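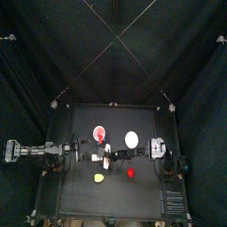
Test enclosure with both arms over the table, Jestdale.

Vulline Two-Arm Kit: Interim Evaluation Report
Prepared for Fotini Politis by Delwyn Henare
October 21, 2023

1. Status
The kit is installed and in daily use. Table, cross-braced enclosure and both arms were assembled from the supplier's manual, with one support call to Vulline about the order in which the bracing cords are tensioned. Isla Maihi ran the acceptance checks and found no missing parts.

2. Work completed
The team has logged 165 episodes against a target of 1818. Tasks so far use small blocks, a cup and toy food on the dark tabletop. Camera views are stored separately for each episode, and Ese Effiong reviews them before they enter the training set.

The block task places the highest demand on the wrist camera. White blocks set end to end leave only narrow seams for the software to find, and glossy faces shift in brightness as the gripper moves.
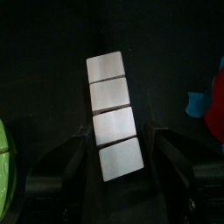
Seam detection on the default exposure setting was not acceptable. Coralie Nepia lowered the exposure and repeated the first 100 episodes – the new setting is now fixed for all block work. The gripper fingers have not been modified.

3. Open items
Cable routing on the upper links needs a permanent solution. Vulline has offered a revised clip set, delivery in December. The calibration tool exports only to its own format, so we convert files with a script from Hrnčiar. This adds 5 minutes to each session and should be raised before any purchase. 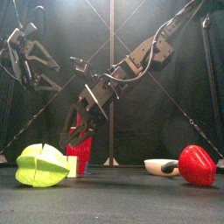 Mixed-object task: cup, cube, pan, toy cabbage and toy bell pepper.

4. Next period
Mixed-object episodes take priority. The comparison with the Mudadia kit will start once the clip set is fitted – loan terms are agreed, and no change to the approved budget is requested.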